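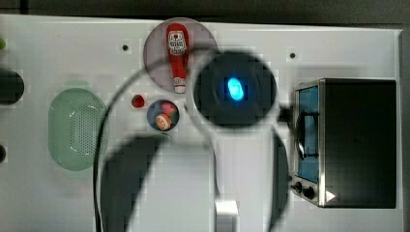
Red bottle with a white face label, seen from above on a white panel.

Tindon Folding Voting Booth, Single Station

Product code: TN-122
Sold by: Morwood Election Supplies
Availability: in stock, usually sent within 3 working days

The Tindon is a free-standing polling booth for parish, district and general elections. It gives one voter a private writing surface with a screen on both sides and at the back. It folds flat for storage and needs no tools to put up.

Most of our customers are council election offices, but we also supply student unions, trade unions, housing associations and clubs that hold their own ballots. The minimum order is one booth.

What you get

One folding booth body in white corrugated plastic
Four push-fit aluminium legs with rubber feet
One writing shelf with a raised front lip
One pencil holder and cord
One clear pocket for the notice to voters
One carry bag with handle

Pencils and printed notices are not included. See the accessories list further down.

Size and weight

Height, standing: 1000 mm to the shelf, with the side screens rising another 500 mm above it
Shelf width: 600 mm
Shelf depth: 400 mm
Folded thickness: 70 mm
Weight in bag: 4.8 kg

Putting it up

Open the body on a table with the shelf facing you and press the shelf down until both side tabs click. Turn the body over, push each leg into its corner socket and stand the booth on its feet. One person can do this in roughly 3 minutes. The legs are all the same length, so it does not matter which goes where.

Check that both tabs are fully in before you let voters use it. If the shelf rocks, one of them is not home.

To fold the booth away, pull the legs out first. Folding the body with the legs still fitted will crack the sockets, and this is not covered by the guarantee.

Lower booth for wheelchair users

The standard Tindon is too high for many voters who use a wheelchair or need to sit down. We make a lower model, the Tindon Low, with a wider shelf and open space beneath it for knees and footrests. Please order it separately using code TN-122L. It comes with the same bag and fits the same storage racks. Many offices order one low booth for each polling station and make up the rest with the standard model.

Storage

Store booths flat or on edge, in the bag, in a dry room. Keep them away from radiators. The plastic will bow if heavy boxes are left on top of it for months. If you have a large stock, our Benia rack holds 12 booths on edge and has lockable wheels. It goes through a standard single doorway.

Cleaning

Wipe with warm water and washing-up liquid. Pencil marks come off with an ordinary rubber. Do not use solvent, bleach or scouring pads, which dull the surface. The bag can be washed by hand but should not be tumble dried.

Accessories and spares

Pencil holder and cord, pack of 10
Short pencils, unpainted, box of 500
Spare leg with foot
Spare rubber feet, pack of 8
Clip-on shelf light, battery powered
Tactile voting device pocket, fixes to the side screen
Replacement carry bag
Benia storage rack

The clip-on light is worth having for village halls and other rooms with poor lighting, especially for a February by-election when much of the polling day is dark. It takes two AA batteries, sold separately.

Printing

We can print your council crest or the words "Polling Station" on the outside of the back screen in one colour. We do not print on the inside faces. Send artwork as a PDF. A proof will be emailed to you and nothing is printed until you have agreed it. Printed booths cannot be returned unless they are faulty.

Delivery

Mainland delivery is by pallet for larger orders and by parcel carrier for smaller ones. Tell us if your store has no loading bay or if the lorry will need a tail lift. Deliveries to schools and halls are possible, but someone must be there to sign.

When an election is called at short notice we get a lot of orders in the same week. Orders are sent out in the order they come in, and we do not hold back stock unless it has been paid for or covered by an official order number.

Hire

The standard and low models can both be hired. The hire period is 14 days and covers delivery and collection. Booths should be folded and back in their bags by the collection date. Missing legs and bags are charged at the spares price.

Guarantee

Five years on the body and shelf, two years on legs and sockets. Please keep your delivery note.

Other booths in this range

Morwood Double, two voters side by side
Intarasuk Four-Way, four voters around a central post
Intarasuk Table Screen, for use on an existing table

Prices on this page were last checked on 15 Jan 2023 and are shown without VAT in the basket. For a written quotation, use the enquiry form and give the number of booths, the delivery postcode and the date you need them by.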